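In Praise of the Plain Block

Give me a handful of small colored blocks and a flat board and I'm happy for an entire Wednesday evening. I mean it! I've bought the talking puzzles and the marble runs with 115 pieces (I still find marbles behind the couch), and I keep going back to stars, cubes and cylinders.

What I love is how much a few shapes ask of you. A cube is easy company, it sits where you put it. A cylinder is friendly until it tips over and rolls. And the star! Five points and a flat top, and suddenly you have to think about which way it's facing and what it could possibly stack with.

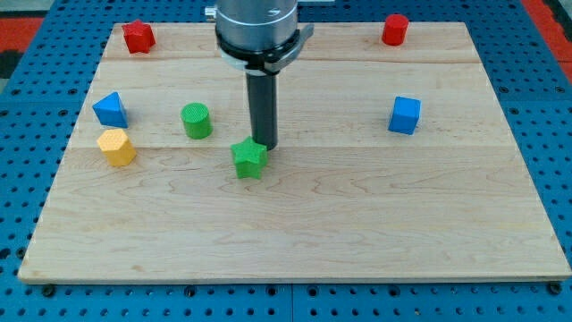

Seven blocks on a maple board, with plenty of bare wood up front.

I'd also like to put in a word for the board. People spend 40 dollars on blocks and then dump them on the carpet, where everything leans. Good maple has those wavy swirls in the grain, and color looks wonderful on it — a red star or a green one just sings against pale wood. Joined planks are fine by me too. I like seeing the seams, and kids will turn them into roads and rivers before you've even sat down.

And please leave half of it empty! My one complaint about the big Jistis sets is that there's never any room left to move. Put out a few pieces, leave some open space in front, and see what gets built there.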